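Ticket 104: Player record shows wrong club and season totals
Product: Kurance league statistics
Reported by: Wutmont Basketball Club
Status: Resolved

The club reports that the public profile of one of its guards lists him under Catthorpe for the whole of last season. He was on loan there until the winter break and played the remaining fixtures for Wutmont. The profile gives 59 appearances over two seasons. The club's own score sheets give 56.

The support desk has compared the profile with the signed match reports. The loan was entered without an end date, so three later Catthorpe fixtures were credited to the player although he was not in the squad. The profile has been locked while the entries are corrected.
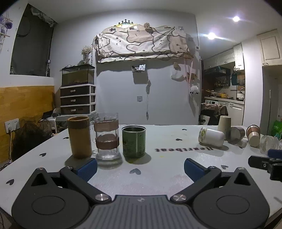

Scanlon: We see the same fault on our side. Two of our loan players still appear under their former clubs, and the totals in the printed programme were taken from those pages. Please confirm whether each club must submit its own request.

A separate request is not required. All loans registered since July have been checked and end dates added where they were missing. Season totals were recalculated on March 13, 2025 - career totals will follow with the next overnight update. Clubs are asked to reply to this ticket if a profile remains incorrect after that update.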